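# Planner refuses grasps near clutter in sim, but collision check says the state is free

**mzhuravel** · 25 January 2025

Hello all. I am working on the tabletop part of our Preltotau pick tests and I have a problem which I cannot explain well to my team, so I try here.

The setup is a simulated Franka arm with the standard gripper. Scenes are generated: we throw household objects from a mesh library into a room with a cabinet, and the planner must reach a pre-grasp pose above the chosen object. From 500 generated scenes, 353 get a plan. The rest fail, and most of the failures are in scenes where the target lies in a group with other small things.
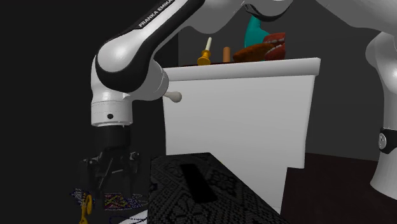 The strange part is that when I put the arm by hand in the pre-grasp pose and ask for a collision check of this single state, the answer is "free". The planner, for the same joint values, says "goal state in collision". I use the same URDF in both places. I already tried to give it more planning time and it changes nothing, it fails immediately.

Objects are loaded as convex hulls. Padding is default, I did not touch it.

---

**kboychuk**

"Padding is default" is where I would look first. Default in which place? If your manual check builds its own scene object, it probably has zero padding, and the planner node reads its value from the config. We had the same at Lindenari with a padding of two centimeters that somebody left in a launch file in December.

Also, convex hulls for household meshes, please don't. Anything curved gets filled in, and then a hull from one object covers the space where your finger should go in for the next one.

---

**iason_p**

I don't agree about the hulls. If hulls were the reason, his manual check would fail too, he says the object loading is the same. Hulls are fast and for a pre-grasp pose above the objects they are good enough. Convex decomposition on a big mesh library costs a lot of time and you gain little.

Maksym, can you print the contact pair? The name of the two links is worth more than all our guesses.

---

**mzhuravel**

Thank you both. I printed the pairs for 12 of the failed scenes. In nearly all of them it is a finger link against the object beside the target. In two of them it is the hand against the cabinet, on the side where the knob is.

Kendra, you were right that there are two configs. The planner reads a padding of 0.02 and my script reads nothing.

---

**kboychuk**

There you go. Set it to a few millimeters for the hand and fingers and keep the bigger value for the arm links. The arm has no reason to be close to the furniture, the fingers do.

And the knob case is a hull problem, Iason :) Is the cabinet one mesh? Then the hull goes from the end of the knob to all the corners of the body.

---

**iason_p**

OK, for the cabinet I accept it. Split it into body and knob, two boxes and finished. I still would not decompose the small objects.

---

**mzhuravel**

I changed the padding per link and ran again only the failed scenes. Roughly two thirds of them now get a plan. The cabinet I will split tomorrow, the asset comes from Bilyk and I must ask Marichka if I am allowed to edit it or must keep a copy.

One more question: is it normal that padding is applied also to the attached object after the grasp? I see the hand in contact with the thing it holds.

---

**kboychuk**

Check the touch links list when you attach. If the fingers are not in it, you get exactly this. Better open a new thread if it still happens.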